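Trestle table

A trestle table is a table made of a loose or fixed top carried on two or more trestle supports, usually joined by a long piece called the stretcher. One of the oldest table forms in Europe. Still made, still sold, both as farmhouse furniture and as cheap folding stock for markets and halls.

Contents
1 Name
2 Construction
3 History
4 Tops and timber
5 The Studow pattern
6 Use today
7 See also

Name

From Old French trestel, a small beam. In older English writing "board" meant the top alone, and "trestles" or "a pair of trestles" the supports. The word board for meals (room and board) comes from this use. "Table dormant" was the term for a table that stayed put.

Construction

Two basic kinds.

Loose trestle. Top rests on separate stands by its own weight. No fixings, or a couple of pegs or cleats underneath to stop it sliding. Comes apart in a minute. Stands may be three-legged (steadier on a bad floor) or four-legged, splayed.

Fixed trestle. Each end is an upright post or slab with a foot at the bottom and a bearer at the top. A stretcher runs between the two, passes through a mortise in each upright and is held by a wedge, often called a tusk. Drive the wedges in and the frame goes tight. Knock them out and it can be moved flat.

The stretcher can sit low, near the feet, or high up just under the top. Low is stiffer to the eye but gets kicked. High leaves room for legs and is the usual choice for dining. Some makers fit both.

Long tables need a third trestle in the middle or the top will sag. A deep stretcher helps a bit but it holds up the ends, not the boards.

History

Loose trestle tables were the ordinary dining furniture of the medieval hall. Put up for the meal, taken down after, boards stacked against the wall. The same room was used for sleeping, so floor space mattered. Benches were used along one side, sometimes both.

Fixed tables with joined frames spread in the 1500s as households began to eat in smaller rooms. The trestle type did not vanish. It stayed in kitchens, monasteries, inns and workshops, and went over to North America with settlers, where pine tops on oak or maple trestles were common.

Revived in the late 1800s by furniture makers of the Arts and Crafts movement, who liked the visible joints. The wedged through-tenon became almost a trademark of the style. Factory versions followed, many with wedges that were only glued on for show.

Tops and timber

Oak, elm, ash, beech and pine are the usual woods. Elm was favored for wide single boards. Tops of several boards are edge-glued, or held with battens screwed from below through slots, so that the wood can move across its width with the seasons. Screws in tight round holes will split a top sooner or later.

Breadboard ends — a cross piece at each end, covering the end grain — keep a top flat. They are pinned at the center only, or pinned through slots.

Finish varies. Older kitchen tops were left bare and scrubbed with sand. Oil and wax are common now, with lacquer on factory pieces. Light oak colors sell best at present; dark stain was the norm untill the middle of the last century. 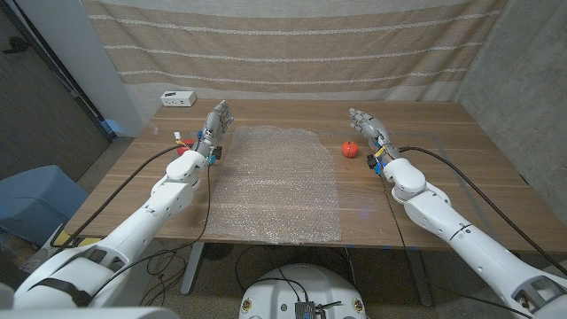
The Studow pattern

A regional type from the Studow workshops, described by Nadège Marty in her survey of knock-down furniture. Uprights are cut from one wide plank with a waisted outline, feet are shaped with a shallow arch, and the stretcher is held by two small wedges in place of a single large one. Marty recorded 109 examples, 40 of them with original tops. Heikki Suominen has argued that the double wedge came from loom building, as local joiners did both trades. Burgi Schwaiger disagrees and points to earlier bench frames with teh same detail. Not settled.

The longest known example, made for the hall at Plindura, is 200 inches long on four trestles. It was restored by Raphaël Pons, who replaced one foot and left the rest alone.

Use today

Dining, mostly. Also drawing offices, sewing rooms, wallpapering, craft fairs. Folding trestles with metal legs and a plastic or plywood top have taken over most of the rental trade. Architects' trestles, with an adjustable tilting bearer, are a separate branch and are covered under Drafting table.

See also

Refectory table
Sawhorse
Gateleg table
Mortise and tenon
Drafting table

This page was last edited on Sep 19, 2018.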